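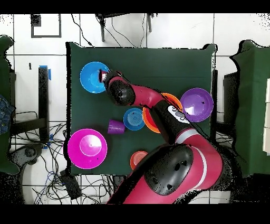 *Green table from above, with the plates, the bowls and the purple cup.*

**December, Sunday, started 9:40**

Continue with the lanterns for the Drutbridge winter walk. Yesterday's page ends in the middle of the glue problem, so I start from there.

The rice paste from the second pot is too thin. I brushed it on four test panels and left them overnight on the string. Two panels opened at the seam when I bent them, the other two hold but have a gray line where the paste went through the paper. The first pot was better, and I am angry with myself that I did not write the proportions. Thiện thinks it was one cup of rice flour to five of water, cooked until the spoon leaves a track. I cooked it this way today and the track is there. Four new panels are hanging, marked R3 in pencil at the lower corner.

Paper: we have 892 sheets after I removed the ones with bent corners. One lantern takes four sheets plus the strip for the top, and we cut the strips from a separate sheet, so for 200 lanterns the paper is enough with not much left for mistakes. Please do not use the good sheets for testing. There is a pile of bad ones under the window.

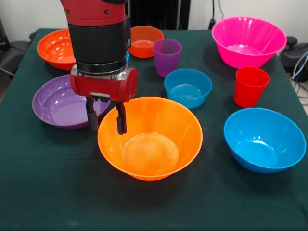 *Orange bowl in front, purple plate behind the left finger.*

**Shape of the lantern**

Neusa Batista came at eleven and we had a long discussion. The old Drutbridge lantern, as her grandmother's family made it, has five sides and is carried on a stick of hazel. The ones from the last years have four sides, which are quicker. She is not against four, but she says that in the old walk the fifth side was left without any picture, for the people of the house who died in that year. You wrote nothing on it. When the walk came to the bridge, everyone turned this side to the water and stood for a while, then went home without talking.

I did not know this. I had read only that they "stopped at the bridge", and I understood it as a place to rest.

We decided:

- 49 lanterns with five sides, for the families who put their name on the Lacerda list
- all the others with four sides, as planned
- the plain side gets the same paper, no stamp, no color

The template for five sides must be drawn new. With the same width of panel the lantern is too fat and the candle cup does not reach the ribs. I made the panel narrower by a finger and now it sits well. Template is in the blue folder, the one with my name is wrong, use the one marked N.B. 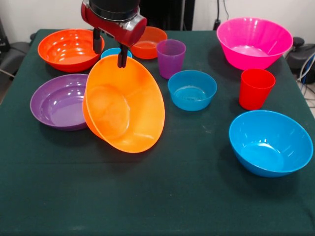

Neusa also corrected the order of the songs. The Brollska verse is sung going up the hill and not at the start, so the song sheet has to be changed before it goes to the printer. I wrote to Radeck already and asked them to wait.

**Sticks**

Hazel from Radeck's field is straight but still green, and two of them bent on the wall hooks. Lay them flat on the boards, with a weight on both ends. The notch for the wire should be cut a thumb's width from the top – I cut the first ones too close and the wood split.

**15:20**

R3 panels look good. No gray line on three of them, a weak one on the fourth, where I think I brushed two times. I bent all four and the seams stay closed. So R3 is the paste, and it goes on the wall in big letters.

**Open**

- ask Neusa if the plain side was carried facing forward or toward the body before the bridge
- wax paper or not for the top strip, if it rains
- Thiện Hồ to cook a double pot of R3 and see if it keeps until the next day
- more wire, the thin one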